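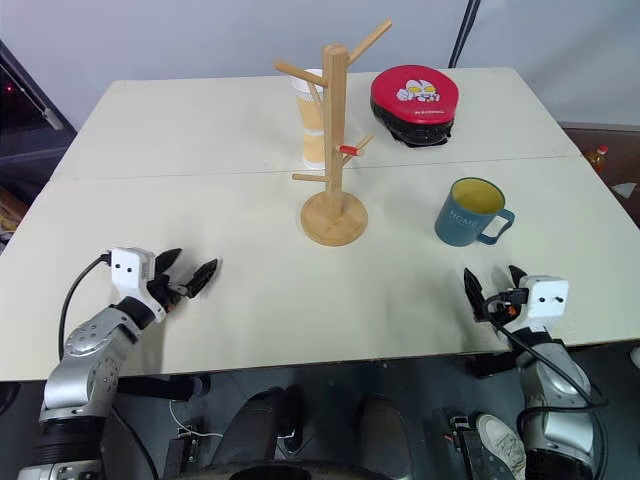

Octavio Taipe replied that a mug on a peg is still a two-handed job for most machines, and that he would not sell it to anyone as a finished chore. He asked for the ticket to stay open until the handle problem is understood.

Ticket 1448 - mug hanging, household tasks
Project: Huaranga
Opened: 30 August 2021
Status: open, waiting on Drastlow

Fault as reported: arm closes on the mug handle, lifts, then misses the peg or catches its tip and stalls. Plain cylinders on the same table give no trouble.

Checked so far:
Table height re-measured. No change.
Finger pads swapped for the softer Bestero set. Grip better, miss rate the same.
Approach speed halved. Stalls are gentler but still happen.
Wooden mug tree moved closer to the base. Upper pegs improved, lower ones worse.

Log, last set: 12 attempts, 9 hung. Two of the misses were on the short peg near the bottom. The third was a dropped grip on the handle.

Note from Nayeli Beltrán: the pegs leave the post at different angles and the planner treats them all as one. A person tilts the mug without thinking about it. We have no tilt step at all - the wrist stays level until release.

Octavio's answer: add the tilt, then run 500 before anyone at Forkthorpe is told it can put the crockery away. Loading a rack is a separate ticket.

Next action: Drastlow to send the revised wrist limits. Retest on the lower pegs first.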